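Home | Posts | Workshop | Recipes | About | Contact

Covering the table in white

I have finally covered the big table in the back room, and it has stayed covered for 13 days, which is longer than the last attempt.
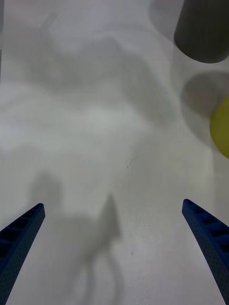 Darius Pană thinks white is a mistake. He wrote to me after the last post to say that he had a white top for years and spent most of that time wiping it, and that grey or a dull green would have been kinder to the eyes and to the cloth. He may be right about the wiping. I still wanted white, and I'll go through what I did and what I'd change.

The table came from the old school sale at Skidville. It is solid, heavy and ugly, with a top that had been varnished by someone in a hurry. There were drips along one side and a ring where a tin had stood. I sanded the worst of it last November and then lost interest. After that I worked on newspaper, which left ink on everything, and then on an old bed sheet, which moved whenever I leaned on it.

What I wanted was a flat, pale, matt surface. Matt mattered most. I do a lot of small work in the evening, mainly cutting and gluing, and a shiny top throws the lamp straight back at me. Aitana Ortuño has a gloss board that wipes down beautifully, but I borrowed it for an afternoon and had a headache by tea.

I bought the covering on a roll from Sotomayor, the shop behind the bus station. It comes 48 inches wide, so it went across the table in one piece with enough to fold under. I asked for a length that would leave a bit spare and they cut it generously.

Fitting it was a dull job. I cleaned the top with warm soapy water, let it dry overnight and filled the ring with wood filler. I sanded that flat in the morning and hoovered twice. I should have hoovered three times. There was a crumb of filler under the covering near the window end, and I felt it every time I ran my hand over it, so I had to lift that end and do it again.

I laid the covering out flat for a day with books on the corners to take the curl out. Then I taped one long side to the underneath of the table, pulled it over and taped the other. No glue on the top itself. If it gets ruined I want to be able to take it off in five minutes. The corners I folded like a parcel. One is neat and the others will do.

The light in that room is uneven and a white surface shows it up more than I expected. Dark wood hid all of it. With a pale top, every shadow lands on the table, soft grey patches and lighter bits between them, and my own hands put a shadow right where I'm trying to cut. I moved the lamp to the left, which helped with the cutting and made the gluing worse. At the moment I have it clamped to the shelf, pointing at the wall, and that is the best so far. A second, weaker lamp on the other side would probably sort it out. Eusebio Marín says to hang a sheet of tracing paper in front of the bulb, a little way off so it doesn't scorch. I haven't tried it.

As for keeping it clean, a soft rubber takes off pencil. A damp cloth takes off most other things if you get to them early. PVA is best left to dry and picked off with a fingernail. Tea I have not tested and would like to keep it that way, so mugs now live on the windowsill. I cut on a mat and never straight onto the covering.

It is also much easier to find things. I dropped a brass pin the other evening and saw it at once. On the old varnish I would have been patting about for it until bedtime.

Things I'd do differently: buy wider tape, check for crumbs with the flat of the hand before laying anything down, and sort out the lamps first. I would also have taken the drawer out before taping, as the tape on that side catches on it when it opens. I've trimmed it back with a knife and it catches less.

I have enough left on the roll for the little side table, and I'll do that when the drawer stops annoying me. Sivaprasad Chettiar asked whether the same covering would do for shelves. I think it would, but drawer liner is cheaper and you won't be looking at it.

Related posts
Sanding the Skidville table, part one
A clamp lamp that stays where you put it
What I keep in the Pondmont tins
Getting glue out of a jumper

Get new posts by email. You can unsubscribe at any time.

This site uses cookies to remember your settings. Accept | Manage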